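Trindade two-finger hand gripper
Jama hand-held range

A light, open-framed gripper for trying out finger shapes before you fit them to an arm. Supplied with blue finger pads.

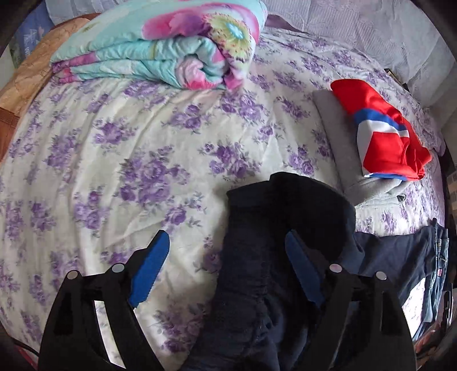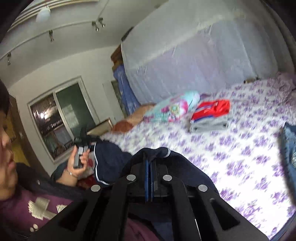 We compared the Trindade with the Hundo over 200 picks each. The Hundo did better on stiff card. On clothes we prefer the Trindade, and the navy garment between the fingers is the sort of soft load we'd judge it by. Pads are sold in packs of 6.

Price: $1,735
Enquiries: Maiara Cavalcanti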